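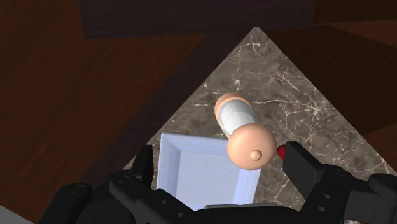
A simulated gripper over a marble surface, with a pale blue tray and a peach-and-white object that could pass for a pepper mill.

Busbridge puts off buying robot arms, will rent simulation time first

2024-11-13

Busbridge, the catering supplier that went into its budget meetings wanting nine robot arms, has come out of them with three, and it won't own any of those until March at the earliest. In the meantime its robots will practice on a computer, where the marble is free.

The company confirmed the revised plan in a note to staff. The original request, put in by the Vultcombe kitchen, asked for nine arms with two-finger grippers, plus mounts, spare fingertips and a service contract. The quote from Santoro ran to 226 line items. Several people are understood to have read as far as the cable trays.

"We were about to spend the whole equipment budget on hands without knowing what we wanted them to pick up," said Shakuntala Negi, who runs purchasing. "Someone had costed the floor bolts. There was no line for finding out if the thing could handle a salt shaker."

There is one now. Busbridge will rent simulation software from Ekix over the winter and use it to try five tabletop jobs, among them moving small items onto trays and clearing a counter without taking the neighboring items along. Candidate grippers will be compared on the same jobs before a purchase order goes out.

Santoro has agreed to hold its per-arm price until the end of March, though the discount for buying nine has gone wherever such discounts go. The service contract will be quoted again for the smaller number. Negi said she expects it to cost nearly the same.

The Vultcombe kitchen had already cleared space for all nine. Two of the bays have since been filled with chairs, and a request for a larger chair budget is in the next round.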